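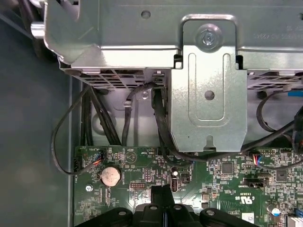 News > Local > Stikville

Old computers wanted as Lovwood repair day returns

14 May 2026

Got a dead desktop in the loft? Lovwood wants it. The repair day is back at the Stikville depot this Saturday, doors 10 till 3, free in. Last one in March took in 2169 items, mostly PCs and printers, and the queue went right down to the bus stop.

Ouazzani are lending benches and tools again. Vatell will wipe drives on site, bring the power lead if you stil have it. Working machines go to local schools, about 200 so far this year. Rest gets stripped for parts and metal.

No fridges, no tellies. Parking is limted, use the Vatell yard after 11.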